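Wednesday, 7.40pm
Posted to the Motaung Road kitchen list by the kit cupboard person

Subject: Re: Tubs, lids and the wire basket

Quick one before I have to dash. Replying to the below so it's all in one place.

> Can we please sort out the food tubs before the November suppers?
> Last time I went to pack leftovers I found 9 lids and not one that
> fitted what I had in my hand. Also is the wire basket meant to be for
> tubs or for tea towels? I keep finding both in it. Happy to go halves
> on some new ones from Stuser if the old ones are past it.

Right. Don't buy anything yet. Went through the lot this afternoon and we have more than we thought, just badly kept. 25 tubs with a lid that shuts. Another 3 with no lid at all, I've put them by the sink for paint water or whatever the children's club wants. Anything cracked has gone in the recycling.

Basket is for TUBS. Tea towels go back on the hook please. I've put the basket on the white table for now so everyone can see it, will find it a proper shelf at some point.

How I'd like it to work –

1. Clear plastic boxes, the oblong sort with the light blue rim, live in the wire basket. Lid ON. I know they stack better without but that is how we got here. Small packets can go inside a box, you can see what's in there through the side so no need for a label.
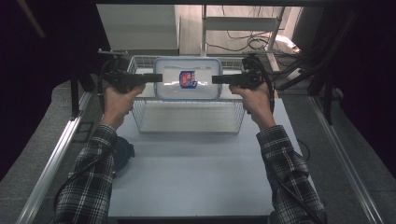
2. Round glass ones with the dark blue clip lids do not go in the basket. Too heavy, and they get knocked. Keep them on the table for the moment, then the low shelf once I've cleared the Girnetti trays off it.

3. When you wash the clip lids, undo the clips all the way round first. I had one this afternoon with old soup under the seal, from the smell of it since the summer. Seals pull out with a teaspoon handle, dry them flat and push them back in. If one's gone baggy tell me and I'll see if Skornurik still do spares, they used to but the website is hopeless.

4. If you take a tub home with food in it write it on the sheet. We lost 20 over the last year by my reckoning and they are all in your cupboards. Mine too, I found a couple at the weekend and have brought them back.

Glass ones are fine for the freezer if you leave a gap at the top. Please don't pour anything boiling straight into them, let it stand a bit. And dont put the lids in the bottom of the dishwasher, they warp and then the clips wont catch.
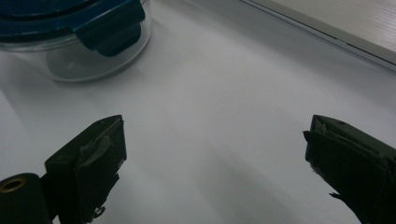 Round glass tub with the blue clip lid, the sort that stays out of the basket.

Someone asked if the glass ones could go to the lunch club. I'd sooner lend than give, we haven't got many and they're the only ones that go in the oven (without the lid!!). Shout if you disagree.

Still to do: the drawer with the foil and cling film, which I opened and then shut again. Any takers? An hour at most, bring a bin bag.

Got to run, more at the weekend.

Comments (4)

Thank you for doing this. I have at least two of the oblong ones at home, will drop them off with the urn.

Can the sheet go on the inside of the cupboard door? It was on the fridge before and kept ending up on the floor.

Disagree about washing up the seals every time, life is too short. Once a month surely. Otherwise all good and I'll do the foil drawer if somebody else does the spices.

is the basket staying on the table for Thursday? we need the space for the cakes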